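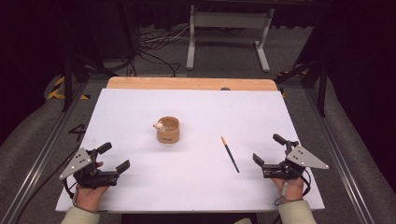 Gillespie Lennox dice que un lápiz sin vaso es un lápiz perdido, y que lo demás es decoración. Lo soltó un jueves, a las siete de la tarde, con la tienda ya medio cerrada, y desde entonces me persigue cada vez que busco algo con que apuntar un teléfono.

Porque llevo semanas mirando mesas. Mesas de gente que dibuja, que corrige exámenes, que hace la lista de la compra. Y en casi todas, lo mismo: un vaso, algo para escribir fuera del vaso, una superficie clara que alguien se promete mantener despejada. Se mantiene despejada hasta el martes, con suerte.

El vaso, primero. Con aspecto de madera clara o bambú, bajito, de los que caben en una mano. Se han puesto por todas partes y se entiende. Pesan poco, no suenan cuando dejas caer el lápiz, no se hacen añicos. El bote de mermelada lavado hace el mismo servicio, eso que quede claro, pero el bote suena. Y a las once de la noche, con alguien durmiendo al otro lado del tabique, suena mucho.

Luego el muñequito. El bicho diminuto que se asoma por el borde, blanco, cabezón, con cara de enterarse de todo. Yo era de las que se reían. En Ukbridge, una papelería de barrio con dos escaparates y poca luz, los tienen junto a la caja, y me llevé uno "por probar". Sigue en mi vaso. No sirve para nada, no sujeta nada. Pero el vaso ya no se mueve de sitio, que algo tiene que ver, creo: a un vaso con inquilino le coges cariño y lo devuelves a su esquina.

Lennox no está de acuerdo. Lennox no está de acuerdo con casi nada que no lleve grafito. Según él, el adorno en el borde roba sitio, y un vaso pequeño con adorno admite cuatro lápices y mal puestos. Le digo que cuatro lápices me sobran. Me mira como si hubiera dicho que me sobran los dedos.

El lápiz. Cuerpo negro, punta bien sacada, madera a la vista. El clásico que no necesita cargador. En el taller de Dralldale, donde dan clases de dibujo para adultos, piden uno solo el primer día. Uno. Y una goma. La gente llega con estuches de 60 colores, los abre, los enseña, y se pasa 45 minutos haciendo rayas con el negro. Yo hice 45 minutos de rayas. Se me durmió el hombro y salí encantada.

Lo que se aprende allí, aparte de rayas: el lápiz se deja en la mesa con la punta mirando lejos del canto. Si se cae, se parte por dentro, y entonces sacas punta y sacas punta y la mina sale a trocitos. Mejor en el vaso, punta arriba. Hay quien los mete punta abajo para no pincharse. Allá cada cual, pero el fondo del vaso acaba negro.

Y la superficie. El tablero blanco encima de la mesa de madera es la compra de la que más me han hablado este mes de marzo, y la menos vistosa. Una plancha lisa, grande, que se apoya y punto. Tapa los cercos de café, las muescas, el nombre que grabó un sobrino. Refleja la luz de la ventana y te cansas menos la vista, o eso me parece a mí. Se limpia con un paño húmedo; el grafito se va con goma blanca, sin apretar. En Cullach los cortan a medida, y el consejo que me dieron allí es dejar siempre un palmo de mesa a la vista por algún lado. Para el móvil, para el té, para todo lo que mancha. Yo lo pedí del tamaño exacto de la mesa y me arrepentí esa misma tarde.

Un problema del blanco: se ve todo. Cada viruta, cada miga. Hay a quien eso le pone nervioso y hay a quien le hace ordenar. Yo soy de las nerviosas que no ordenan, el peor grupo.

Precios, que siempre los preguntáis. El escritorio más caro que vi estaba en Sutherland, tienda bonita, música bajita: 153 euros un juego de sobremesa con bandeja, vaso y portanotas a juego. Muy bien hecho todo. Lo toqué, lo volví a dejar en su sitio. Con 7 euros salí de Ukbridge con el vaso, el muñeco y un lápiz, y el lápiz ya va por la mitad.

Le conté la cuenta a Lennox, claro. Quiso saber qué lápiz era. Se lo enseñé, lo hizo rodar entre los dedos, probó la punta en el reverso de un recibo y me lo devolvio sin decir nada. Luego miró el muñeco un buen rato y preguntó si los tenían en gris.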